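About Gakbridge

Gakbridge repairs and rebuilds battery packs for electric vans, milk floats, site buggies and small boats. We work from Unit 16 on the Sturkingate estate, in a building that used to be a tyre warehouse. The company was started by Sylvain Coste, who still runs the workshop and still answers the phone most mornings.

Before Gakbridge, Sylvain spent eleven years maintaining forklifts and airport tugs. Most of those vehicles were scrapped with sound motors and sound frames, and a battery that had two or three weak modules in it. He began taking the packs home at weekends, testing them module by module and putting the good ones back together. The first paying customer was a bakery with a pair of delivery vans. One of those vans is still on the road and comes in every December for its check.

What we do

Most of our work falls under pack repair. A vehicle comes in with poor range, a warning light or a pack that will not take a full charge. We take the pack out, open it, test each module under load and write a report. The owner gets the report whether or not they go ahead with the repair. If they do go ahead, we replace the modules that have failed, balance the pack and refit it.

We also carry out conversions from lead-acid to lithium, mainly for buggies and older floats. This is slower work. The charger usually has to be changed as well, and often the battery tray, because the new pack is lighter and a different shape. We make up trays and covers in the workshop.

The third part of the business is storage. Modules that no longer suit a vehicle can often do useful work standing still, and we build these into cabinets for farms and small workshops with solar panels on the roof. Each cabinet is sold with a log of where its modules came from and how they tested. 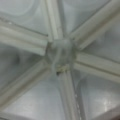

Ribbed panel, close up.

We do not work on hybrid cars, e-bikes or scooters. There are good people who do and we will give you a number if you ring.

How we work

Every pack that arrives is given a job card and stays with one technician until it leaves. If you ring to ask about it, you will be put through to that person. We found early on that passing jobs between benches led to notes going missing and customers hearing two different stories.

Testing takes as long as it takes. A van pack normally needs four working days on the bench before we can quote, and a boat pack can need longer if there has been water in it. We know that having a vehicle off the road is expensive. For regular customers with fleets we keep two loan packs, which can be booked through the office.

Parts we can't reuse go to a licensed recycler. Damaged cells are kept in a separate store outside the main building and collected once a month.

Software

In 2019 we started writing our own test software, because the programs we had bought did not agree with each other. It is called Somus. It reads the voltage and temperature of each module during a test and keeps the results against the serial number, so that when a pack comes back we can see how it has aged. Somus now holds records for some 200 packs. We don't sell it, but customers can have a copy of their own records at any time.

The people

There are nine of us. Five work on the benches, two look after collection and delivery, one runs the office and Sylvain does a bit of everything. We take on one apprentice at a time and the training lasts 104 weeks, with one day a week at college. Two of our present technicians came to us that way.

The firm is owned by Coste Holdings, which is Sylvain and his sister. There are no outside investors.

Visiting us

The workshop is open from eight until half past four, Monday to Friday. Please ring before bringing a vehicle in, as we only have 2 ramps and they are usually booked. Turn left after the estate gate and follow the road round to the back. The sat nav will try to send you to the front, where there is no way in for vans.

Page last updated Sep 5, 2022

Shared 16 times | 3 comments

Pete_W
Had the pack out of my 2014 van done here. Took a week longer than quoted but they rang to tell me and the bill was the same. Range is back to where it was when I bought it.

Moorings Lane
Do you still do narrowboats? The form on the contact page only lists vehicles.

Gakbridge office
Yes we do, choose "other" on the form and put the length of the boat in the notes. We will get the form changed.

Contact us | Terms of business | Privacy | © Gakbridge, Unit 16, Sturkingate | Back to top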